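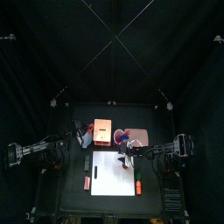 2/16/23 Notebook, table and drapes

Spent most of the morning on the cloth again, and I want to get it all down while I still remember which roll was which. The black fabric for the walls is the Rodstead, the heavier of the two we bought, and I am very glad we paid the extra for it. The light one from Lauritsen went back in its bag and can be used for dust covers, or for somebody's Halloween costume for all I care. It showed every lamp in the building through the weave!

The two thin rods cross in a big X over the upper part, and I had my doubts about them when we drew it up (I wanted a single bar straight across, and I argued for it longer than I should have). They are staying. If you need to take one out, loosen the brackets first and then ease the rod out, please, don't bend it. I have straightened one over my knee already and would like that to be the last.

Brackets: please leave the little one at the middle of the rear edge alone unless the whole top is coming off. It took me 10 minutes with a flashlight in my teeth to get it lined up. The ones at the rear corners are easier and can be nudged. The metal does catch the light a bit against all that black. I thought about painting them and then thought about the smell, so that can wait until April when we can have the doors open.

On the tabletop, same things as on the list: the white board, the peachy wooden box at the back, the bottle with the red cap. The bottle is a nuisance. It would rather lean than stand, and it gets in among the black cables at the back left every chance it has. I'd like to run those cables lower down and tie them, and we have a bag of the Nindeck ties somewhere, 70 in a bag, unless they went home in somebody's pocket.

Fabric left over: 2 yards of the Rodstead, folded on the top shelf. Please don't cut into it for small patches, use the scraps in the tub. I'd like to keep the long piece whole in case a wall needs doing over.

Still to buy: lint roller (a good one), more safety pins, the small Unholm clamps. Order 18 of the clamps if they still come loose, otherwise whatever the box holds.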